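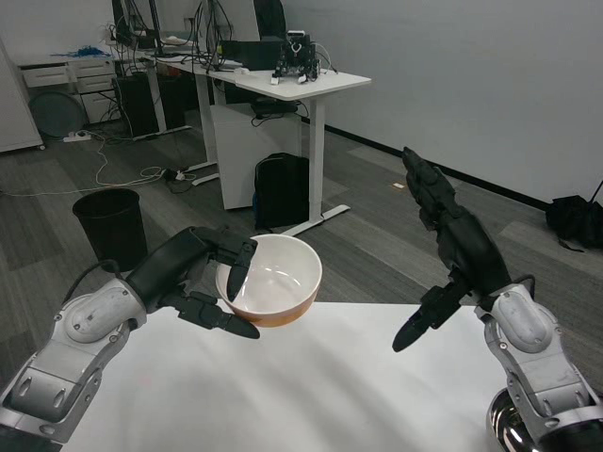 Should you take a collectible figure out of its box? If you bought it because you like looking at it, take it out. The box protects a resale price, and most of us will never collect that price.

I have been buying articulated figures since I was in college, and I have changed my mind on this question once. For years I kept everything sealed. I had 36 figures in a closet, in their packaging, in the dark, with the door shut so the sun would not fade the cardboard. I knew what each one was supposed to be worth. I could not have told you how the knee joints felt on any of them.

The case for leaving things sealed is easy to state. A sealed figure sells for more than an open one. Every seller knows it and every buyer expects it. When the Szabo knight line ended, sealed copies of the armored captain went up to 963 dollars on the resale boards, and loose ones with all the accessories sat unsold at a fraction of that. People point to that captain all the time. They do not point to the rest of the line, which you can still buy sealed for less than it cost new.

That is my first complaint. We talk about the winners. A run of 1000 pieces sounds small until you find out how few people want one. The Barska deep-sea divers were sold in a numbered run of 1000, with a certificate, and I bought two on the theory that I would open one and sell the other. The second diver is still with me. I have offered it for what I paid, and I have offered it for less.

My second complaint is that sealed does not mean safe. Plastic ages in a box the same as it does on a shelf, and sometimes worse. Soft vinyl capes and tires can react with the tray they are pressed against. Rubber bands holding a rifle to a hand will dry out and leave a line. Glue on the window lets go. I opened a Fambridge pilot after eleven years and the jacket had stuck to the bubble in two places. Had I opened it the first week, I would have had a good jacket.
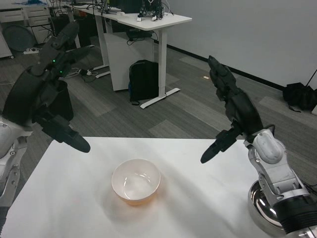
A bowl on the table.

Sivaprasad Reddy, who runs a table at the Bundville toy show, disagrees with me, and we have gone around on this more than once. His view is that a figure is a package. The card art, the window and the twist ties are part of what the company designed, and when you cut it open you have thrown out half of the object. He has a point about card art. Some of those old painted backs are better than the sculpt inside. But you can open a box carefully and keep it. I slit the tape with a hobby knife, slide the tray out, and flatten the carton under the bed. The art is still there. I look at it more now than I did when it had a toy in front of it.

He also says that somebody has to keep the sealed ones for the next generation. Maybe so. I would only say that there are plenty of people doing it, and the next generation may not be as interested as we expect. My nephew likes figures. He likes them because the elbows bend.

Then there is the makers' part in this, and here I am less patient. More and more figures are sold as investments first. The January announcement for the new Szabo ranger spent two paragraphs on the edition size and one line on the articulation. The outer carton comes with a second carton to keep the first one from getting scuffed. Somebody engineered a ranger with double-jointed elbows, swappable hands and a cloth cloak with a wire in the hem — and then it was marketed to people who will never touch the wire. The sculptors deserve better customers than that, and I was one of the bad ones.

I would like the companies to print the number of points of articulation on the front again, as they used to, and put the edition number on the bottom. I would like reviewers to stop grading the carton corners. And I would like more lines to use packaging that closes again, with a tab and a tray, so the choice is not permanent. Fambridge does this on its smaller figures and it works fine.

I do not think everyone needs to open everything. If you own something rare and you truly plan to sell it, leave it alone and insure it. If you are holding a gift from someone who is gone and the box is part of the memory, that is your business. But most sealed figures are neither of those. They are ordinary toys that cost ordinary money, bought by people who were excited on the day they ordered them.

I opened mine over one winter, a few a week. Three had broken pegs, and it was far too late to send them back. The others are on two shelves in the front room, where they need dusting, and the captain's sword falls out of his hand whenever a truck goes by.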